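Onero - fiche du jeu de données « pause et vaisselle »

Version du 25 avril 2024, tenue par Menaka Mollah pour Stovico.

Avant les chiffres, permettez-moi un mot sur les gens. Chez Stovico, le service aux résidents occupe 16 personnes, et une bonne part de leur journée passe à ramasser des tasses, à les vider de ce qui traîne dedans, à les reposer ailleurs. Onero est né de leurs remarques, recueillies pendant tout le mois d'octobre, et c'est avec elles que nous avons choisi les gestes à enregistrer. 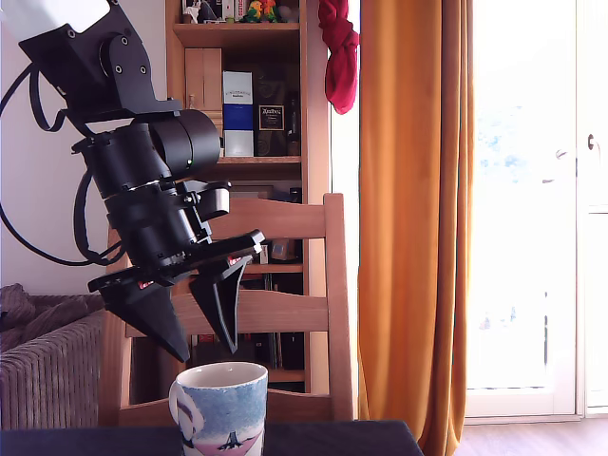

Pince ouverte au-dessus d'une tasse décorée, pièce de séjour.

Contenu

Le jeu compte 3236 épisodes, dont 1565 concernent des tasses et des mugs. Chaque épisode réunit les vues disponibles, les positions des articulations et une consigne en français courant, écrite par la personne qui fait d'ordinaire ce travail. Nous avons gardé leurs tournures - « range-moi ça », « doucement avec l'anse » - parce qu'elles nous paraissent précieuses.
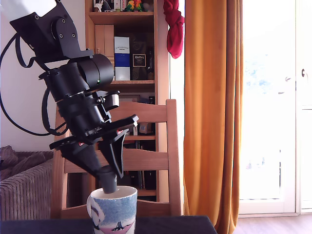 Les épisodes ratés sont conservés, et leur statut figure dans le champ « issue ». Il y en a plus de 212, et je vous invite vraiment à ne pas les filtrer trop vite : les collègues de Gresik, qui relisent les annotations, y ont trouvé leurs meilleures idées.

Ce que cela change au travail
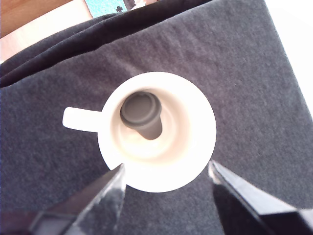 Les postes restent les mêmes, je tiens à l'écrire noir sur blanc, mais les journées bougent. Une partie de l'équipe passe désormais deux heures par semaine à guider le bras et à corriger les consignes. Ces heures sont payées et comptées comme du service. Certains y prennent goût, d'autres préfèrent le contact avec les résidents, et le planning en tient compte autant que possible. 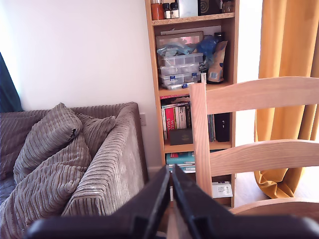 Limites

Les intérieurs se ressemblent, la vaisselle aussi. N'utilisez pas ces données pour mesurer la cadence d'un salarié : la licence Howlader, jointe au dépôt, l'interdit. Pour une erreur d'annotation, ouvrez un ticket en indiquant le numéro d'épisode - je réponds moi-même, parfois avec un peu de retard.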